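Please Keep Your Sleeves Out of the Robot

I went up to Fondcombe expecting a fat rulebook. What the crew at Nomel handed me was a sheet with 4 rules on it, taped at the corners and gone soft from handling!

My favorite is the dull one: clear the table before you start, then put back only what the task needs. The old version ran to 32 pages (I asked, they winced) and people skimmed it. Now two people read the sheet out loud before every run, even on a Monday, and I found myself mumbling along by lunch.

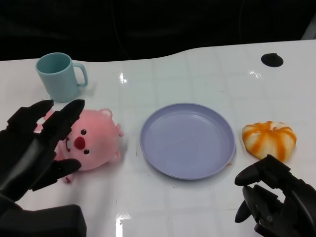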